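Notizen > Furkska > Greifplanung

15. April

Vormittags mit Karim Khalaf am Planer gesessen. Der neue Zweig liest die Korbränder jetzt aus der Kopfkamera und schlägt Griffpunkte am Rand vor, die Handkamera übernimmt erst auf den letzten 16 Zentimetern. Khalil wollte Bilder aus allen Ansichten im Protokoll haben.

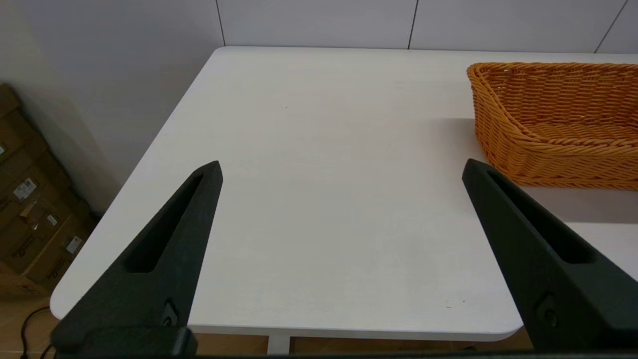
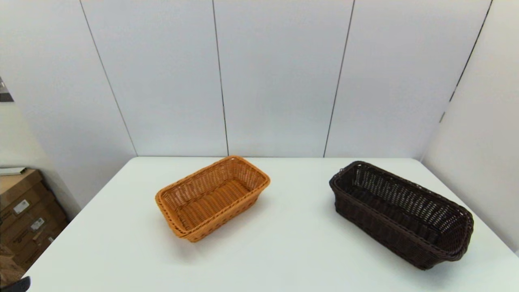 Oben die Körbe aus Hand- und Kopfkamera, unten zweimal Geflecht im Greifer:

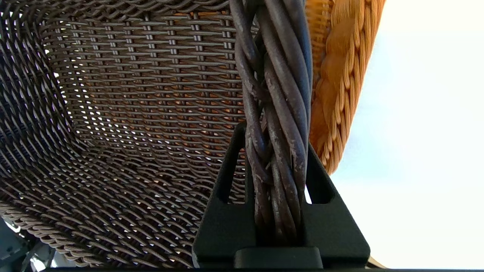
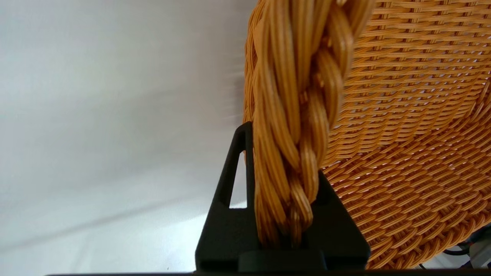
Was an der Software hängt

Die Segmentierung macht mir am meisten Arbeit. Durch das offene Geflecht scheint der Hintergrund, und die Maske zerfällt in lauter kleine Inseln. Karim hat die Lücken morphologisch geschlossen, damit ist der orange Korb stabil. Beim dunklen verschluckt der Filter noch den Rand an der Schattenseite.

Zweites Problem ist die Übergabe zwischen den Kameras. Die Handkamera lief mit 30 Bildern, der Regler fragt öfter ab und rechnet dann mit alten Posen. Ich habe die Zeitstempel in den Puffer geschrieben und interpoliere jetzt. Die Logdatei hat 366 Zeilen Warnungen, fast alle aus dieser Stelle.

Nach dem Essen mit Þórey telefoniert. Sie hatte im März in Grallen dieselbe Verzögerung und schickt mir ihren Patch. Omar will die Kraftschwelle pro Objekt einstellbar haben, ich würde sie lieber erst einmal fest lassen.

Morgen den Filter für den dunklen Korb, dann die Tests neu laufen lassen.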